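Section 4: Your first pick from the tray

By now you should have the Wetico practice cell open in the simulator and the arm sitting happily at its start position. If the arm is missing altogether, go back to Section 2 and load the cell again (it does no harm, and it only costs you a cup of tea).

1. Choose Jobs, then Open, and pick job 188. This is the gentle one, written by Elis Eynon for people who have never driven an arm before.

2. Set the speed slider as low as it will go. You can be braver later on!

3. Click on the part you would like to lift. A wrong click is easily put right with Undo, so please don't fret over it.

4. Press Close and wait for the fingers to settle against both sides of the part before you do anything else.

5. Press Raise. Swing the view about while the part is up, from the wrist and then from across the table, and have a good look at how it sits between the fingers.
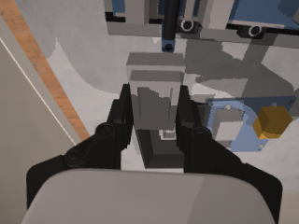
Grey part held in the gripper
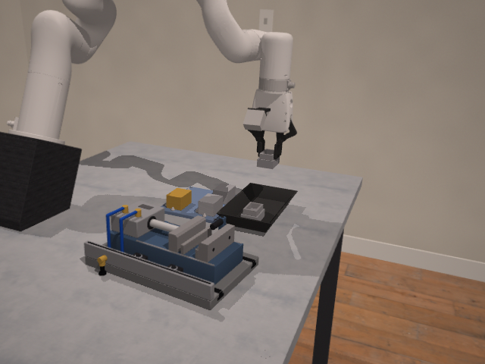 Note: if you see message 1052, the fingers have closed on thin air. Open them, lower the arm a touch and repeat from step 4.

Caution: do not send a job to a real arm until you have run it right through in the simulator at least 2 times, and have read the safety booklet from cover to cover.

6. When you are happy, press Save As and give the job a name of your own, so that the original stays as it was for the next person. Bienvenido Catacutan on the Rellham help desk will gladly look over a saved job if you get in a muddle.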